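How to Read a Timing Sheet After a Kart Race

Posted 9 April 2019 by Junaid Marwat

Most club tracks hand out a printed timing sheet after each session, and most new drivers look at one number on it, their best lap, and throw the rest away. The sheet can tell you where you are losing time if you spend a few minutes with it. These are the steps I use with drivers at the Broltier track. You need the sheet, a pen and a highlighter. A spreadsheet is fine too, but start on paper.

Step 1. Find your own laps

The front page is the classification. Skip it for now and go to the lap chart, where each driver has a column and each row is a lap. Highlight your column. If your track uses transponder numbers in place of names, write your number down before you leave the pits, because it may not match the number on your kart.

Step 2. Cross out the laps that don't count

Draw a line through the following:

The out lap and the in lap
Any lap under a yellow flag
Any lap where you spun, went off or were hit

Leave in the laps where you were stuck behind somebody. Mark them with a T for traffic. You will want them later.

Step 3. Work out your typical lap

Put the remaining clean laps in order from fastest to slowest and take the middle one. If you have an even number, take the slower of the middle two. This is your typical lap. Compare it with your best. A gap of two tenths or less means you are driving consistently, and more speed has to come from your line or from the kart. A gap of half a second or more means you already know how to go faster and are not doing it often enough.

In a 16-lap race the gap usually opens up in the second half. Look at whether your times drift up slowly or jump. A slow drift is normally tires or tired arms. A jump is a mistake, and you should be able to remember it.

Step 4. Look at the sectors

If the sheet has sector times, write down your best time in each sector and add them together. The total is your theoretical best lap. Then do the same for a driver who finished just ahead of you. Don't pick the winner – the difference will be spread over the whole track and you won't learn much from it.

Diệp Chu brought me her sheet from the May round last year convinced she was slow on the straight. Her straight sector matched Carol Birkett's. She was losing nearly all of her time in the hairpin before it, and we spent the next practice day on braking there and nothing else.

Step 5. Check the traffic laps

Go back to the laps marked T. Count how many you spent behind the same kart. If the number is above two and your typical clean lap is faster than theirs, your problem is passing, and no change to the gearing will fix it. If your times behind them are about the same as your clean laps, you were not being held up as much as you thought.

Step 6. Write one line

At the bottom of the sheet write one thing to work on next time. "Brake later into turn 7" is good. "Be smoother" is too vague to practice. Add the weather, the tire pressures and how old the tires were, then put the sheet in a folder in date order.

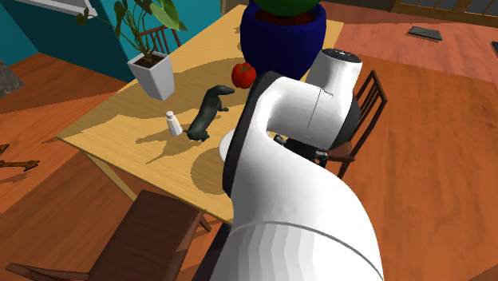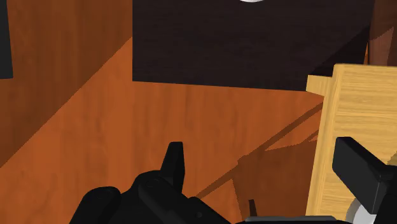
After a few meetings the folder becomes more useful than any single sheet. Compare typical laps from days with similar weather, and leave wet sessions in a section of their own. If you changed the axle or the seat position between meetings, write that on the newer sheet so you don't credit yourself for it.

If your track doesn't print sector times, ask at race control. Some timing systems record them and leave them off the printout unless a driver asks.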